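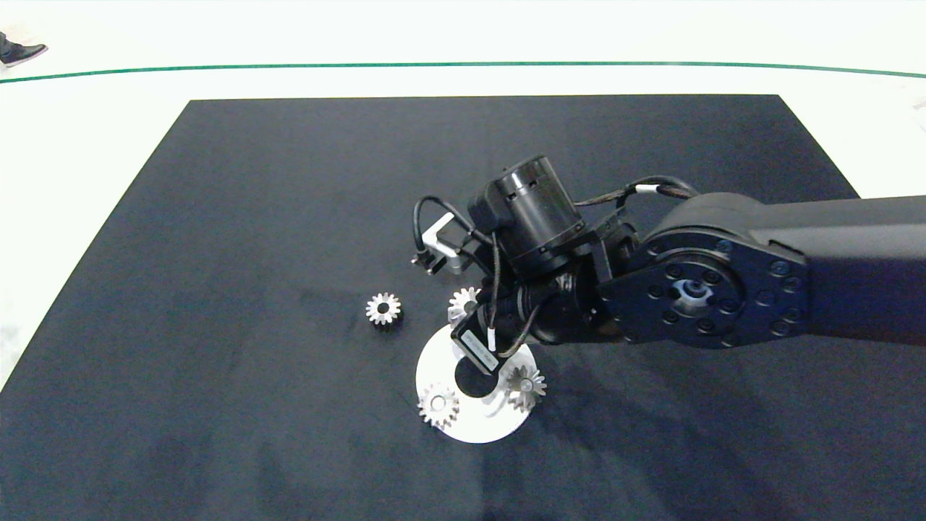 Opinion > Workplace > Automation

4 min read

I went to the Fimura open day because my brother-in-law had a spare pass and because the invitation promised "assembly without programming." I ran a gearbox bench for 16 years. I have heard that promise in at least three different decades of brochure.

The task on show was gears. Little silver spur gears, a black arm, a dark mat on the floor, and a white disc with a hole in it. The arm was supposed to pick up a gear and set it down where it belonged. Our host, Najwa Daher, is a good speaker and she clearly believes in the thing. She told us the arm had learned the job from people doing it, and that the same arm could learn another job by next week. People nodded. The man beside me filmed it all on his phone.

What I wanted to know was dull. How many times in 100 does it get the gear down right? Daher said the number was "improving quickly." I asked what it was improving from. She said they were more interested in the trend. I have sat through enough supplier meetings to know what a trend is worth when you can't see either end of it.

Then there's the mat. Small shiny parts on a plain dark surface, spread out with room between them, is a kind setup. At my old shop the gears came in a tub, 200 to a tub, oily and nested into each other so you had to shake them apart. Show me the tub. I said this out loud, and Jhonatan Condori, one of the engineers, laughed and said the tub was on the list. I liked him for that. He also told me, while the others were lining up for coffee, that a gear lying flat is a different problem from a gear that has to mesh with its neighbor, and that they had not put the meshing in the program for the day. I think that should have been said into the microphone.

I don't want to be unfair. I watched two runs from close up, and there was something careful in how the fingers came down. Ten years ago that arm would have been bolted behind a fence, doing one move forever. Edith Huanca, who teaches machining and had brought her evening class, thought her students got more out of it than from anything she could show them on a screen, and she may be right.

But her students also asked me on the way out whether they should bother finishing the course. That is what a smooth demo does. It answers a question that wasn't asked, in front of people who have tuition to pay. I told them to finish.

Fimura has another open day in November. I've asked for the success rate in writing beforehand, and a tub of gears on the floor. So far I have an automatic reply.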